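Notes on teaching plate handling from head-mounted recordings

I spent most of April on one task: pick up a dinner plate next to a sink, turn it so the face can be inspected, and put it in a rack. The arm pair is a Tukus bench unit with two seven-joint arms and parallel fingers. The recordings come from people doing the task with their own hands while wearing a camera, plus a smaller set collected by remote control. This post covers how I split the two, what I changed, and what is still wrong.

Why two kinds of demonstration

Remote control gives you joint angles, gripper commands and images from the robot's own cameras, all on one clock. It is also slow. With the leader arms I use, a decent plate episode takes me nearly a minute, and my wrists give out before the disk does. I stopped at 200 episodes.

Human video is quick to collect and covers many more kitchens. What it lacks is any action label you can send to a motor. You get hand pose estimates, which are noisy wherever fingers go behind an object, and with plates the fingers are behind the object most of the time.

My current recipe pretrains on the hand recordings and fine-tunes on the remote-control set. After dropping clips with bad tracking I have 3,930 hand clips. The tracking filter is a plain threshold on reprojection error, with a second check for left and right hands being swapped. The swap check removed more than I expected, mostly at moments when the wrists cross.

Camera placement

The first batch was recorded with the camera on a chest strap. This is fine for table work and bad at a counter, where the edge hides the hands whenever the wearer leans in. Moving to a headband fixed that and introduced a different problem, in that people look away from their hands. They look at the rack before the plate gets there. I left those clips in for pretraining and masked the hand loss on the missing spans.

Tilt matters more than height. I set it so that the hands sit a little below center when the wearer holds something at waist level over the counter, then tape the hinge. Before taping, it drifted by several degrees over a session.

Labels

Each clip is cut into segments: reach, grasp, lift, present, transfer, release. "Present" is the one I argue with myself over. It begins when the plate clears the counter and ends when it starts toward the rack, and in between the plate may rotate, tip, or just stay still. I tried splitting it into smaller pieces and the boundaries between my first and second labeling pass did not agree well enough to be useful. It is one segment again.

Grasp type is labeled separately for each hand, using three features: which side of the rim, whether the fingers go under, and where the thumb is. The two hands often differ. Treating the pair as one symmetric grasp was my worst decision in the first version, and the policy learned an average that neither hand had ever performed. 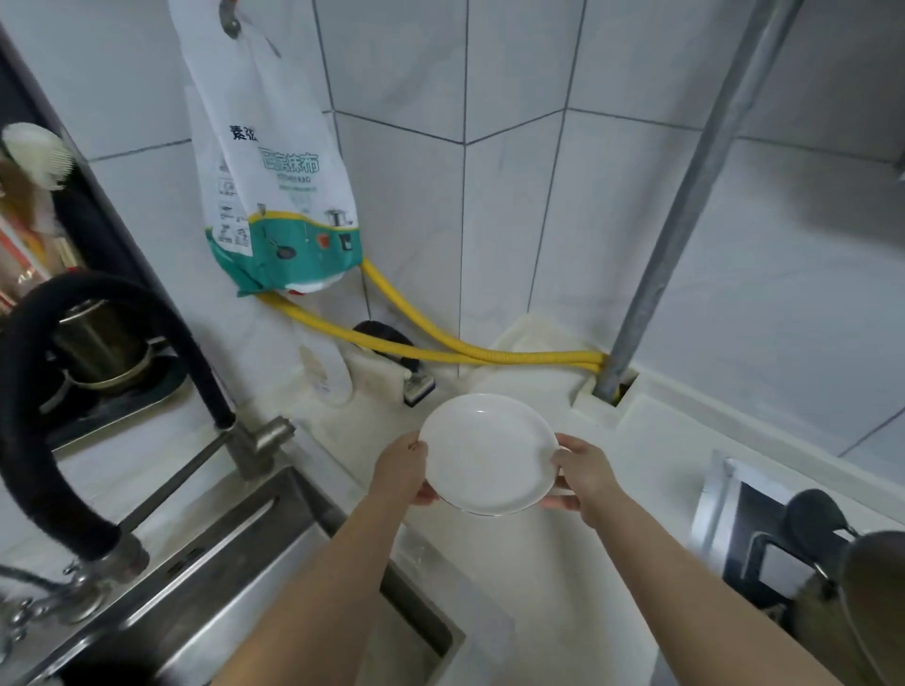

Mapping hands to grippers

A parallel gripper cannot curl under a rim. For a hand with fingers below the plate, I take the fingertip center as one contact and the nearest point on the upper rim as the other, then place the gripper so that its jaws close across those two points. If the thumb is visible on top, I use the thumb instead of the rim point. The approach direction comes from the forearm, low-pass filtered.

With both grippers closed on a rigid plate, small position errors turn into force. I run the left arm stiff and the right arm compliant, with the Söderlund force sensor on the right wrist capping the inward push at 8 newtons. Higher caps let the plate bow the fingers outward. Lower ones let it slide during the tilt.

Glare is the other thing. A steel sink and glazed tile both throw highlights that move with the head, and the rim detector liked to follow them. Random brightness patches during training helped a bit. Adding plates with a thin colored edge line helped the detector more than it helped the policy.

Where it stands

On my own counter with the Trokon plates, the fine-tuned policy finishes 9 of 12 trials. Remote-control data alone gets 5. All three failures happened in the transfer segment, when the right gripper let go before the left had the weight. Human demonstrators make that handoff without looking at it, so the video has very little to say about when it happens.

I want to try the same weights on the Eltcombe rig next. Its camera sits higher and the neck is fixed, so I will need to recrop the input and probably record a new remote-control set. The segment labels should carry over as they are. The filter thresholds will not, and I have not worked out new ones yet.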